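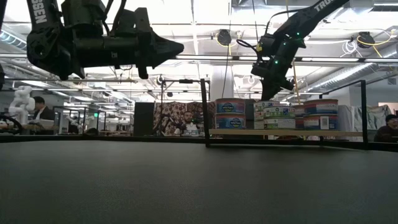

What is the best way to keep tinned food on a shelf?

Most households do well with short stacks of the same tin, set on a flat board with the labels facing out and the oldest tins where the hand reaches first.

Stacking tins

Stacking tins is the everyday practice of setting one can of food upon another so that a shelf holds more than a single layer. It is done in kitchens, larders, corner shops, school stores and garden sheds, and most people learn it without ever being taught, usually by helping to put the shopping away.

How stacks are built

The commonest stack in the home is two high. Many tins are made with a slightly narrower base that sits inside the raised rim of the lid below, and a pair of these will hold together quite happily when the shelf is knocked. Others have the same rim at both ends, and these rest edge upon edge and want a little more care in the placing. Tins with a ring pull can usually be stacked like any other, though the ring should lie flat first.

A stack may stand straight, each tin squarely over its neighbour, or it may be offset, with the upper tins shifted a little so that they bridge the gap between those underneath. Offset stacks are a familiar sight in shop displays, and children are very fond of building them on the kitchen floor (and of taking out the bottom one!).

Grouping and labels

Tins are most often grouped by what is in them, with soups together, then beans, then fruit and so on along the board. Some people go by the colour of the label instead, and this works better than it sounds, as makers tend to keep one colour for one kind of food and the eye finds green or red long before it reads a word. A stray tin tucked in between two groups is easily forgotten, and many a cupboard has one that has moved house with its owners.

A standard tin in British shops holds in the region of 400 grams, and its size has shaped a good deal of kitchen furniture. A shelf with 30 centimetres of clear space above it will take two of these with room for the fingers, which is as much as most cooks ask for.

Shelves

A low open shelf, with a wooden board carried on thin metal posts, suits tins very well, for they can be seen from the front and lifted out without disturbing the rest. Deep cupboards hold more but hide the back row. The Traner step, a small riser placed at the rear of a cupboard so that the back tins stand higher than the front ones, was sold for many years by the Clusby hardware shop and is still copied at home with an offcut of timber.

Local customs

In Gatavau the parish larder holds a tin supper every October, when each family brings whatever has been longest on its shelf. Selorm Yakubu's booklet "The Orderly Larder" gives nine of the recipes, along with a kindly chapter on dented tins, in which readers are told to throw out any that bulge or leak.

See also: Larder; Tin opener; Atinga shelf

Page last edited 02/02/2019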